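Nadulley protocol

The Nadulley protocol is a procedure for teaching robot arms multi-step household chores by recording people as they steer the arm, then grading the result on how far into the chore the arm gets before it goes wrong. It was developed at the Noguchi laboratory and takes its name from the street the laboratory used to be on. The best-known chore in the protocol is making a cup of coffee, a job most adults can do half asleep and most robots can't do at all.

Background

Earlier work at the laboratory, carried out under the project name Brosex, scored each attempt as a pass or a fail. Since nearly every attempt was a fail, the scores were easy to add up and hard to learn anything from. An arm that dropped the capsule on the floor and an arm that did everything except press the button received the same zero. The Nadulley protocol replaced this with a ladder of stages, so that a robot could fail in a more informative way.

Method

A chore is split into 14 stages. In the coffee version these include taking a capsule from its stand, opening the machine, seating the capsule, closing the machine and placing a cup. An operator steers the arm through the whole chore 25 times, and the recordings are used to train a single control policy. Views from a small camera at the wrist are stored along with the joint positions, and no markers or printed tags are attached to the objects.

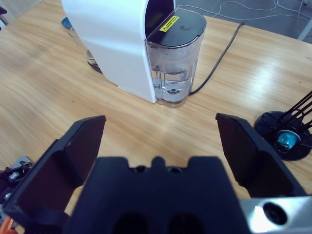 Objects are moved between recordings, though never very far. The authors describe the changes as "natural variation," a phrase later critics have read as meaning that someone bumped the table. Lighting is left alone. Shiny surfaces and clear plastic, long disliked by vision systems, are kept on purpose, on the grounds that kitchens are full of them.

Results

In the original report, the trained policy reached the final stage in 2 of 24 trials. The abstract calls this encouraging. Most of the remaining trials ended at the seating of the capsule, where the arm tended to hover, reconsider and start again until the time limit put a stop to it.

A follow-up using the Zolla method, which trains extra on the moments just before a mistake, moved the usual point of failure to a later stage. The number of finished coffees was left out of the summary and appears in an appendix.

Criticism

The ladder gives every stage equal weight, so letting go of a cup counts as much as lining up a capsule. None of the stages concerns how the coffee tastes.

See also
Imitation learning
Teleoperation
Robot manipulation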